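Velvet tub chair – how do I clean the seat, and what about the cushions?

Posted by estrella_40, January 24, 2021

Hello all! I've got a round brown velvet armchair, the tub sort with the big padded roll along the back, and I love it to bits, but the middle of the seat has gone darker than everything round it. The front edge still looks lovely. I bought it second-hand in July with no care label (I've had it upside down to check – nothing), so I haven't a clue whether the velvet is cotton or polyester.

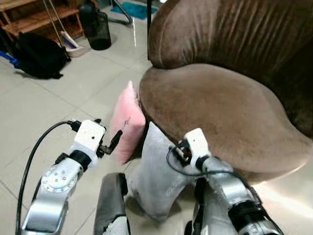
I've hoovered it twice and that made no difference at all. Do I go at it with soapy water, or will I ruin it? I've also got a pink cushion and a light grey one that live with it, and the pink has some dark marks I'd like gone.

Foletti
Don't soak it, whatever you do! Try a dry brush first, a soft clothes brush, all in the same direction. Velvet changes colour depending which way the pile lies, and I was convinced mine was filthy when half of it was just squashed. If it's still dark after that, dab a barely damp white cloth somewhere hidden and leave it overnight before you touch the seat. Steam worked on mine, held well away – but mine's polyester, so be careful.
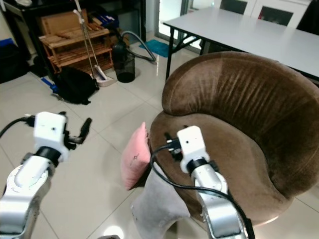 Brown velvet with the pile lying different ways, pink cushion tucked in at the side.

For the pink one, take the cover off if there's a zip and wash it cool on its own. If it's biro, dab (don't rub) with a bit of surgical spirit, and test a corner first.

navitix634
Just get a throw.

Radent
Agree about the brush. I'd skip the steam as you don't know the fabric, cotton velvet can mark really badly. Also check the grey cushion isn't losing dye before you put it back on the seat, rub it with a damp white hanky and see what comes off.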